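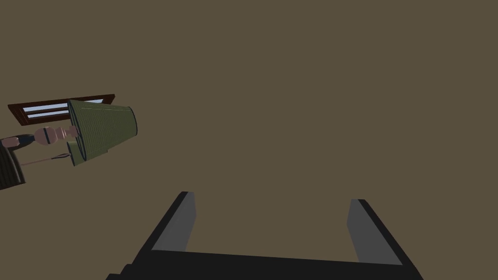

The Desia gripper in the simulator, open and holding nothing, with the lamp on its side to the left.

I have been building a robot arm for longer than I would like to admit to my family, partly on the bench in our back bedroom and partly at the shared workshop in Stindisham, and I should like to say a few words in defence of doing most of the work on a screen. I know how that sounds. People who love workshops love them for the smell and the swarf and the pleasure of picking a thing up and finding it heavy, and I am very much one of those people. I have a drawer full of offcuts that I will never use and I could tell you where each of them came from. So please take what follows as coming from a friend.

The arm is called Desia, for reasons that made sense late one evening, and she has a two-fingered gripper on the end of her. The first set of real fingers took me the better part of a month. I cut them, filed them, put pads on them, took the pads off again and put on different ones, and when at last I bolted them up I found that the left one caught on its own mounting whenever the hand opened fully. I had spent 200 pounds by then, if you count the motor I cooked while finding out, and my wife does count it.

After that I sulked for a bit, and then I sat down and drew the whole hand properly and put it into Treltance, the simulator that a few of us at the workshop share. I had always thought of simulators as something for people with grants. In fact the machine it runs on is seven years old and used to do somebody's accounts, and it manages well enough as long as you don't ask for anything pretty. You put the gripper in, you tip a few household objects on to a surface and leave them lying however you please, and you let the poor thing have a go at them.

And have a go she did! I left her running overnight and in the morning there were 2,000 attempts in the log, nearly all of them dreadful. I cannot tell you how cheering I found this. In the back bedroom every failure had cost me something — a pad, a screw rolling under the radiator, a bit of my temper — and so without noticing I had begun to try only the things I thought would work. I was being careful with her, and a builder who is being careful all the time learns very slowly. On the screen I stopped being careful. I gave her daft objects, things with legs and wings and fiddly bits at odd angles, things no sensible person would ask a beginner's hand to pick up, and I sat there with a mug of tea like a man watching somebody else's child on a climbing frame.

I would go further and say that the home builder needs this more than the big laboratories do. They can afford to break a hand. Most of us have one hand, so to speak, and one evening a week to spend on it, and a mistake that means waiting for a part can lose us the whole of September. It seems a great shame to me that so many people at our sort of bench still look on the screen as cheating, or as the dull bit you do before the real work starts. I spent an entire evening lately on nothing but how far apart the fingers should stand before they close, and I came away as tired and as pleased as I ever have from the lathe.
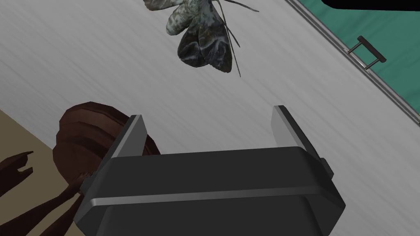

Zhuoran Jin wrote back, when I sent round a draft of these thoughts, that I was letting the computer off far too lightly, and that a simulated moth has never once left dust on anybody's pads. Friction in the simulator is a number you typed in yourself, the letter went on, and if you typed it in on a hopeful day then all your grasps will be hopeful too. Then there was a paragraph about cables, which I will spare you, but the gist was that cables in Treltance do not exist and cables in Stindisham very much do.

I have thought about that letter a good deal and I think most of it is fair. The cable part is certainly fair, as I found out when Desia wound hers round her wrist in front of six people at the open evening on 18th September. No amount of clever work on the screen had warned me, and I had to unwind her by hand while making conversation.

Still, I don't think the letter quite lands where it was aimed. What I got from all those bad attempts was a much better idea of what to be worried about. When I went back to the bench to make the second set of fingers I knew which edge mattered and which could be left rough, and I knew that the hand had to come in from higher up than I'd been bringing it. The new fingers took me two weekends. They open all the way without catching on anything, and if they grip a little less well than their twins on the screen, I at least know to go looking at the pads first.

So my plea is a modest one, and it is mostly aimed at those of you with a half-finished arm under a sheet somewhere. Draw the hand and let it be clumsy on a screen for a week or two, where it costs you nothing but electricity. Keep your files and your offcuts, you will want them soon enough. And do leave plenty of slack in the cable, because Zhuoran was right about that, and I have promised to say so in print.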